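Last revised: Jun 19, 2019

# Plaradport Household Goods Reuse Register

This repository holds the public release of the Plaradport Household Goods Reuse Register, a record of small items handed in at the town's reuse points and offered again to residents. The register is maintained by the Divance Reuse Office. It is released so that other towns, researchers, and local groups may study what people give away, in what condition, and how long it waits before someone takes it.

The release covers 24 months of intake at 11 reuse points. Furniture, large appliances, and building materials are recorded in a separate system and are not part of this release.

## Contents

| File | Description |
|---|---|
| `items.csv` | One row per item accepted |
| `points.csv` | One row per reuse point, with opening hours and floor area |
| `categories.csv` | The category list, with parent categories |
| `refusals.csv` | Monthly totals of refused items, by reason |
| `CHANGES.md` | Corrections made since the first release |

All files are encoded in UTF-8 and use a comma as the separator. Empty cells mean that no value was recorded. They do not mean zero.

## Main fields in `items.csv`

- `item_id` — permanent identifier, never reused, even when an item is returned and accepted again
- `point_id` — the reuse point that accepted the item
- `month_in` — month of acceptance
- `month_out` — month in which the item left; empty if it was still on the shelf at the close of the period
- `category` — one of 36 codes listed in `categories.csv`
- `condition` — `good`, `fair`, or `parts`
- `lot` — identifier of the lot, where items were accepted together
- `note` — free text, edited to remove personal details

Exact dates were recorded at intake but have been reduced to months. At the smaller points, a date together with an unusual item could allow a donor to be recognized by neighbors.

## How items are recorded

Each item is examined at the counter, given a condition grade, and assigned a category. Staff choose the category by the item's main use in the home. A cup is recorded under kitchen goods even when it has been used to hold pencils. Where two uses are equally likely, the category that comes first in the list is applied.

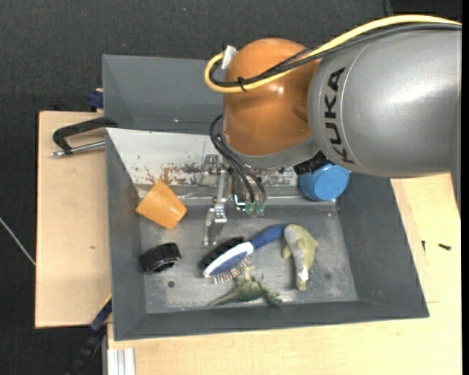
Lots are the most common source of questions from users of the register. A donor may hand in a container of unrelated goods and ask that the contents be taken as a whole, and until the rules were revised, each point handled such cases in its own way. Some entered a single row under `mixed`, and others entered a row for every article. The present rule is that household items and toys sharing one container are entered separately and joined by a common `lot` value. The container receives its own row only if the donor wishes to give it as well. Rows entered under the earlier practice have been left as they were and carry the word `legacy` in the note field.

Sets are treated differently. A chess set, a deck of cards, or a tea service is one item, provided that the parts are meant to be used together. Missing parts are mentioned in the note and lower the grade to `fair`, or to `parts` if the set can no longer serve its purpose.

## Condition grades

`good` means that the item may be used as it is. `fair` means that it may be used but shows wear, a small defect, or a missing part of little importance. `parts` means that the item is offered for repair or for its materials only.

Grades were assigned by many different people, and agreement between them is uneven. Toys and textiles are the weakest categories in this respect. A check was carried out in November at 2 reuse points, where a second member of staff graded the same items without seeing the first grade. The results led to clearer wording in the staff handbook, but earlier grades were not changed.

## Known limitations

1. The Dixit point closed for building work during the period. Its rows stop and later resume, and the gap should not be read as a fall in donations.
2. The Rutov point did not record `month_out` for books. These cells are empty throughout.
3. Refused items appear only as monthly totals. Their category was not written down.
4. Items taken by staff for repair and later returned to the shelf keep their first `month_in`, so their waiting time appears longer than it was.
5. The register describes what was handed in and accepted. It should not be used to estimate what households in Plaradport own or throw away.

## Suitable uses

The register has been prepared for the study of reuse services, for planning shelf space and opening hours, and for teaching basic methods of working with tables. Comparison between points is possible but should take into account floor area and hours, both given in `points.csv`.

Attempts to identify donors from the free-text notes are not permitted under the terms of use. Any personal detail found in a note should be reported to the office so that it can be removed — please give the `item_id` and do not repeat the detail itself.

## Corrections

Corrections may be submitted through the issue tracker. Each report should name the file, the row, and the value believed to be wrong. Accepted corrections are listed in `CHANGES.md` and included in the next release. The original value is kept in the office archive.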